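Chapter 3
Heating the Home: How Warm Water Gets Around a House

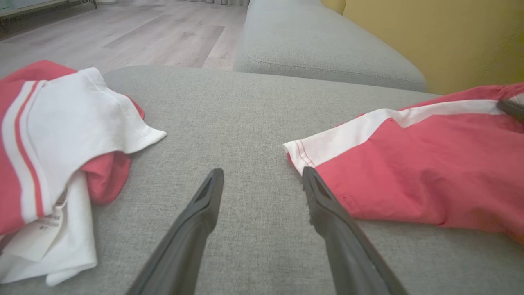
Fig. 3.1 Light grey upholstery on a sofa cushion.

Put your hand on a radiator on a cold November evening and you are touching the far end of a long journey. The heat under your palm began at a boiler, perhaps two floors away, and was carried to you by nothing more exotic than water moving through a pipe. I think this is one of the loveliest bits of engineering in an ordinary house, and most of us walk past it every day!

In the last chapter we followed cold water from the street main to the kitchen tap. That water came in, was used, and left by the drain. Heating water behaves quite differently. It goes round and round in a closed loop, the same water for years on end, picking up heat at one point and giving it away at others. Once you have that loop clear in your mind, the rest of the chapter will fall into place much more easily.

3.1 The loop

Every wet heating system has a heat source, a pump, a set of radiators and the pipework that joins them up. The pipe that carries hot water out to the radiators is called the flow. The pipe that brings the cooler water home again is called the return. Learn these two words now, as you will meet them on nearly every page from here on.

Water leaving the boiler is hotter than water coming back, and the gap between the two tells a heating engineer a great deal. In the terraced house at Gedton, which we will use for our worked problems, the gap is 20 degrees when the system is running steadily. If the gap shrinks, the water may be rushing round too fast to give up its heat. If it grows, the water may be crawling, and the last radiator on the loop will be lukewarm at best.

3.2 Older ways of doing it

Pumps are fairly recent. Before them, builders relied on the fact that hot water is lighter than cold and will rise by itself if the pipes are wide enough. The old school at Jernusbridge was heated this way for 35 years (with pipes as thick as your arm!) and we shall look at its layout in section 3.5. It was slow to warm up on a winter morning, but it had no motor to fail, and there is still a lot to learn from how carefully the pipes were sloped.

3.3 What you will be able to do

By the end of the chapter you should be able to sketch a simple two-pipe system, mark the flow and return on it, and explain why a radiator that is hot at the bottom and cold at the top probably has air trapped inside. You will also balance a small system on paper, using the Gedton house and then the larger Plilik workshop, where the pipe runs are longer and things get more interesting.

Before you start

Find a radiator at home or in your classroom. Look for the valve at each end and note which one can be turned by hand. Keep your notes, as you will need them for Activity 2.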